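## Towel folding for the club demo: edge or corner first?

**ferhat_b:** Hi all! Our school club (team Pollis) has until October to get the arm folding a towel, and I'd love some opinions. We've logged 82 tries so far and I still say go for the left edge, tip right down on the tablecloth – it seems kinder to the terry loops.

**ntuncer:** Lovely project, Ferhat, but I have to disagree a little. Corners first, always! An edge grab just drags the whole towel along with it, at least it did for us.

**gridison19:** Necati, that depends on the towel, surely? Ours was thin. Could we see where you come in, Ferhat?

**ferhat_b:** Sure, and please be gentle with us :)

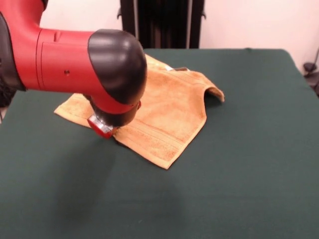
### Reply from ntuncer

Thanks! I'd still flatten that raised fold on the right before anything else, and then try the bottom corner.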